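Speaker notes – "Does the Slow Vampire Film Exist?"
Canan Yalçınkaya, Kozan film weekend, 6th July

Slide 1. Title. Wait for the door to close. Say thanks, skip the biography, it's in the program.

Slide 2. The claim
I was asked to talk about the slow vampire film as a movement. I've read the essays and I don't buy it. What I see is a handful of films with long takes, pale actors and not much money, and a lot of critics who needed a label. Say this early so people can be annoyed from the start.

Slide 3. What people point to
Usually Nosferatu first, then Dreyer's Vampyr, then a jump of several decades to whatever played festivals last year. Ask the room: what happened in that gap? Plenty of vampire films, most of them quick and loud. You don't get to call it a tradition when you have to leave out nearly everything in the middle.
Don't get drawn into Hammer. There's a question time for that.

Slide 4. Misach
First clip (3 minutes, sound up). The staircase sequence. Let it play to the end even if people shift in their seats.
Fans call this dread. My problem is that the shot is exactly as long before we know she's a vampire as after. If the length carries fear, something ought to change. I timed the shots in the whole film, all 68 of them, and the pace hardly moves. Maybe that's a choice. The director's interviews don't say so, and I'd be wary of saying it for him.

Slide 5. Fusberg
Shorter clip, no subtitles on this copy, so read the line aloud: "You were never asked in."
I like this one, and admit it. But look at where the good part comes from – a plain old rule about thresholds, cut briskly, shot and reverse shot. It's the least slow scene in the picture and it's the one everybody quotes.

Slide 6. The numbers argument
The Galtel survey, 822 replies from festival audiences. It gets used to show that viewers find slow horror "more frightening." Read the actual wording of the question: it asks whether they found it "more memorable." I remember a lot of things that didn't scare me.
Pause. If there's a laugh, fine. If not, move on.

Slide 7. What would change my mind
A film where you could speed up the shots and lose the fear. I've had up to 6 suggestions by email since November and watched every one. Two came close – name them if asked, otherwise save for the discussion.

Slide 8. Questions
Leave this slide up. Repeat each question into the microphone, the back rows couldn't hear last time. If someone brings up Herzog, agree with them about the rats and then ask about the pacing. 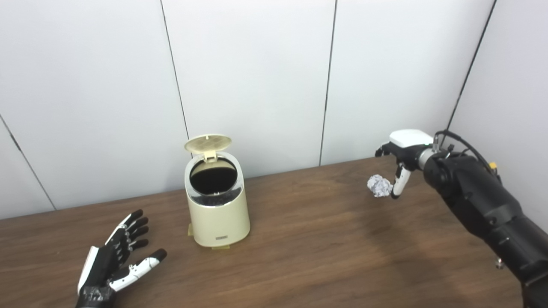 Slide 8: tabletop, white panels, small trash can.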